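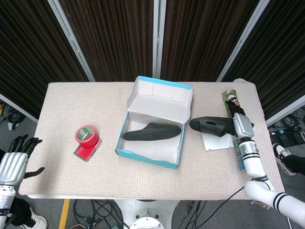

pakel-crashes

Hi! I keep a table of road accident reports from the Pakel bypass and the two roads that feed it, typed up from local news stories (mostly the Redutero archive). Last update: July 16, 2024.

There are 2,533 rows, one per crash. Columns are date, road, vehicles, injured, dead, source.

Blank in "injured" means the story didn't say, so please don't read it as zero! I did that myself in April and had to redo 60 rows.

Locations are only good to the nearest junction. Žydrūnas Vasiliauskas is still fixing 30 rows where the bus and the truck got swapped.

Names of drivers and victims are left out and will stay out.

Spot a mistake? Open an issue with the row number and a link to the story.

Nkechi Ogunleye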